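September 10, 2018
Flalside workshop, dev room

Watched the Fistance short again, second cut, with Youssra Zerouali. It opens on the old story of the exiled sister, then jumps to a present-day girls' hostel and asks us to see the link. I still don't. Youssra thinks the jump is the best thing in it. We argued for most of the lunch break – no winner.

Sound first. The voiceover comes in at 80 seconds and explains what the sister's face has just told us. I'd drop it. Fahmy (script) wants it kept for school audiences. I asked which school audience had complained and got no answer.

The survey: 429 forms went out after the Rundine screening and 186 came back. People are already saying the film "changed attitudes." All the form asks is whether you liked it and whether you'd tell a friend. I would not put that line on a poster.

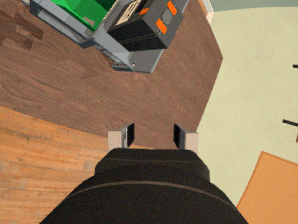 To do before November

Cut the hostel speech by half and see if anyone misses it.
Rewrite question 4 on the form so a person can disagree with it.
Ask Youssra for her notes on the mother's part – she had two pages, I only got one.
Poster print run is down as 2000. Too many, in my view. Check who set that.

Music rights still open. Left another message.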